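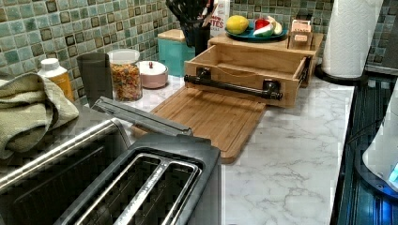
Larach Counter is a set of notes and pictures about one kitchen counter and the things kept on it. It covers everyday jobs: clearing a space, putting canisters back, wiping the tile, getting bread out. The current release has 947 pictures with short written notes. Most of the work happens on the bamboo cutting board in the middle of the counter, and the pale wood tray with the black pipe-style handle is listed as "tray" in every note, whether or not anything is in it.

Notes are in plain text, one file per job. Each gives the job in a sentence, then the items involved. Names stay general — "canister", "towel", "crock" — and color is added only when two items could be mixed up. The tile has its own entry in the item list.

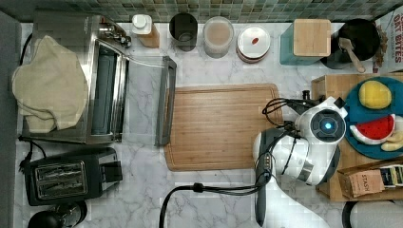
Items move between jobs, so don't rely on a canister being in the same spot twice. A separate list, places.txt, has 110 entries for where things usually go.

Known problems

Towels are named inconsistently in the older notes. Some lids are logged apart from their containers. We plan to fix both in September.

Use

Free for study and teaching. Please credit Larach Counter.

Last edited 9th May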